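Wekia – Teilelisten für Fahrzeugmodelle aus Klemmbausteinen
Lesezeit: 4 Minuten

Wekia enthält Teilelisten von 91 Eigenbauten (Rallye-, Touren- und Nutzfahrzeuge, sechs oder acht Noppen breit). Jede Liste liegt als CSV vor, UTF-8, Trennzeichen Semikolon. Bauanleitungen und Renderings gehören nicht zum Umfang.

Aufbau

modelle.csv: eine Zeile pro Modell mit Kennung, Breite in Noppen, Maßstab und Baujahr des Vorbilds
teile/: eine Datei pro Modell, benannt nach der Kennung
farben.csv: Zuordnung der internen Farbnummern zu den gängigen Katalognummern
aufkleber.csv: Positionen der Aufkleber, sofern vom Erbauer angegeben

Felder in teile/

teil_nr: Formnummer ohne Farbzusatz
farbe: Schlüssel aus farben.csv
anzahl: ganze Zahl, größer als null
gruppe: chassis, karosserie, innenraum oder rad
ersatz: alternative Formnummer, darf leer sein

Bedruckte Teile führen eine eigene Formnummer. Reifen und Felgen werden getrennt erfasst, auch wenn sie im Handel als Einheit verkauft werden.

Herkunft

Die Listen wurden von den Erbauern eingereicht und mit Powell eingelesen. Powell prüft Formnummern und Farbschlüssel, erkennt aber keine Kombinationen, die nie produziert wurden. Solche Fälle sind in modelle.csv mit dem Wert "offen" in der Spalte status markiert. Kein Modell umfasst mehr als 2000 Teile; Listen mit weniger als 200 Teilen wurden nicht aufgenommen.

Export

Rovport schreibt aus einer Teileliste eine Wunschliste für den Einkauf:

rovport --modell KENNUNG --ohne rad

Der Schalter --ohne schließt eine Gruppe aus und kann mehrfach gesetzt werden. Ist ersatz gefüllt, verwendet Rovport weiterhin teil_nr – die Alternative erscheint nur im Bemerkungsfeld.

Bekannte Einschränkungen

Maßstäbe sind Angaben der Erbauer und nicht nachgemessen. Bei älteren Listen fehlt teilweise die Gruppe innenraum, die Sitze stehen dann unter karosserie. Flexible Schläuche sind ohne Längenangabe erfasst.

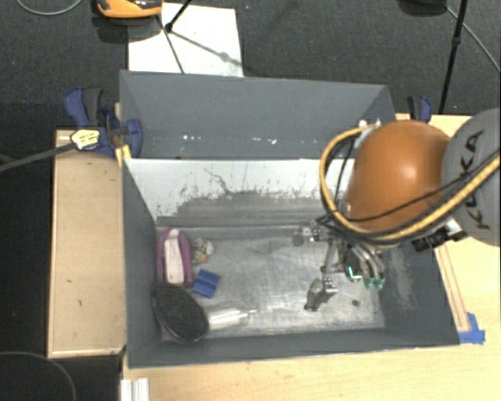 Arbeitsgruppe Teiledaten, Steinefreunde Inden

Korrekturen bitte als Änderung an der jeweiligen CSV einreichen, eine Datei pro Vorgang. Eingänge werden dienstags gesichtet.

Zuletzt aktualisiert
Farbschlüssel für transparente Teile
Powell: Fehlermeldungen beim Einlesen
Rovport: Wunschlisten zusammenführen
Hinweise zur Erfassung von Aufklebern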